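**Ticket: Drirnlow gripper on denim, vs. our old Sisay**
Status: open
Opened: 2022-01-14

Ziden claims the Drirnlow needs no tuning for heavy fabric. I doubt it. Same arm, same controller and same table as the Sisay trials, stock settings, closing force left at 29.

First item is pants with an elastic waist. I wanted a grip at the waistband corner, where the gathers are thick and a fingertip could easily ride up over them.

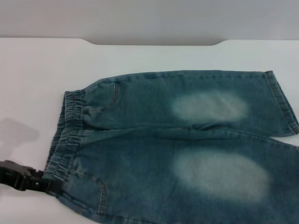
Drirnlow at the lower waistband corner, head view.

Position looks fine to me. That says nothing about the lift, and the vendor's demo video only ever used dish towels.

Tried so far:

- closing speed down from 800 to 300 – no difference I'd put my name to
- reloaded the hand calibration from Neltumthorpe
- swapped the wrist camera cable, then swapped it back

The wrist camera is the bigger complaint. Ziden lists it as good for close work and I'd like to know how close they mean. This one is gray all over, with a faint slanted line at upper right and nothing in focus. I can't pick out a finger or a fabric edge in it, so I can't use it to judge a grip.

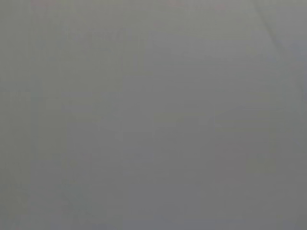

Ziden support replied that the focus is fixed at the factory, and asked us to send the firmware version and repeat the test with auto exposure off before they will consider an exchange.

Exposure won't fix focus, but I'll run it so they can't close the ticket on us. Firmware is 2, straight from the box.

Still to do: same corner with the Sisay, then both on the thinner hem. No purchase decision until that's in.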